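Home Columns Places Walks Letters About Search

I went back to Plirkier last week, and I have opinions about it, so get yourself a coffee.

For those who haven't been (so, most of you), Plirkier is an old cannery town strung along the bottom of a hill, with one main street, a river that smells a bit in August and a bus that leaves from outside the bank. I lived there for two years in my twenties, in a rented room above a shoe repair shop, and I was fairly unhappy the whole time. It rained, I was broke, and my motorcycle got stolen and then brought back, which hurt more than the theft. So I'm no tourist brochure. But I will argue with anyone who tells me the town ought to be "brought up" to match Karusard, nine miles down the valley, and lately an awful lot of people are telling me that.

Karusard did the whole thing. They tore out the covered market, put in the plaza with the steel benches, and gave every storefront the same gray sign with the same skinny lettering. It photographs beautifully. I spent an afternoon there in February and I couldn't find a place to buy a light bulb. I could have bought a candle that smelled like a library, though! My friend Capucine Gilbert lives there and loves it, and she says I'm a sentimental old grump who only wants other people to live with bad drains. Fair enough on the drains. They did fix the drains.

But go stand in Plirkier at seven in the morning. Sandoval's hardware is open, and Isauro Sandoval is dragging the stepladders out onto the sidewalk the way his father did, and there's a line at the bakery of people who are cross and half asleep and all know each other. The steps up to the church (224 of them, it's painted on the bottom one, presumably as a warning) are crooked as a dog's hind leg. Kids race up them. I tried it last week and had to sit down next to a cat.

Now the plan is to close off the lower street and build what the leaflet calls a "heritage quarter," with 783 parking spaces. For a town that size! I read the number twice. Where do they think the cars are coming from? The cannery is supposed to turn into apartments, and I'm all for that, it has been standing there with pigeons in it since before I moved in. What I can't stomach is that the hardware store, the bakery and the shoe repair place would all have to move out to the bypass, next to the tire shop, where you can't walk to anything and there isn't a tree.

I had a long argument about this with Eliseo Galindo, who drove the bus when I lived there and now mostly complains about the bus. He's in favor. He says a town can't eat charm, and his granddaughter left because there wasn't any work, and I didn't have a good answer for him. I still don't, not a complete one. Maybe 40 jobs selling scented candles is better than none. I just think if you're going to spend that kind of money you could start with the things people who live there keep asking for, like a Sunday bus, a doctor more than two days a week, and somebody to look at the retaining wall behind the school before it comes down on its own.

And leave the signs alone. The one over the old Rulus movie theater has been missing its R as long as I've known it, so everybody under fifty calls the place the Ulus, and they give directions by it. You turn left at the Ulus. I'd hate for some consultant to put that R back.
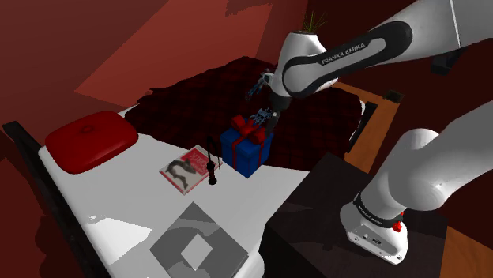 Anyway, the comment period on the plan is still open and the forms are at the bank, in a tray by the door. I filled mine out standing up, with a pen on a chain, and I ran out of room on the back. Capucine says she's filling one out too, for the other side, and then we're having lunch.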